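Presar Border Monitoring Mission – Progress Report to the Lavo Fund

2003-04-07
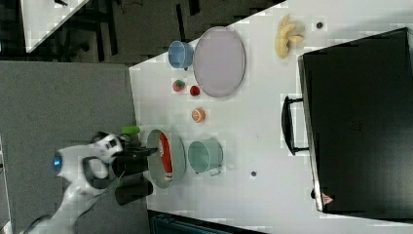
The reporting period covers the first quarter of the grant. The mission kept its office in Prurnulham open throughout and had observers at both crossing points on every day the road was passable.

We use cookies to remember your settings. Accept | Read more

Observers logged 68 complaints of low-flying military aircraft, most of them from villages north of the river. Both defense ministries were sent the full list. One has replied in writing and disputes the times given for the March flights. The other has asked for more time, and we have agreed to wait until the end of April.

The joint hotline was tested twice. The first test failed when the line on the eastern side was routed to an old number. The second went through and was answered by a duty officer.

Crossings by civilians reached 913, against a planned figure of 1,000. The shortfall comes from the closure after the shooting at the lower post. That incident is covered in the Urbonaitė report, sent to you separately, and we have nothing to add to it at this stage.

Spending is on plan except for fuel – we have moved money from the translation line to cover it. Translation of the witness statements is now behind, with 655 pages still to do.

Next quarter we will open the second field office and hold the talks on flight notice that were put off in winter.

Comments (3)

northbank: The hotline number on the posters is still the old one.

R.T.: Will the Urbonaitė report be made public?

millroad: Planes again last night, two of them. Who do we call?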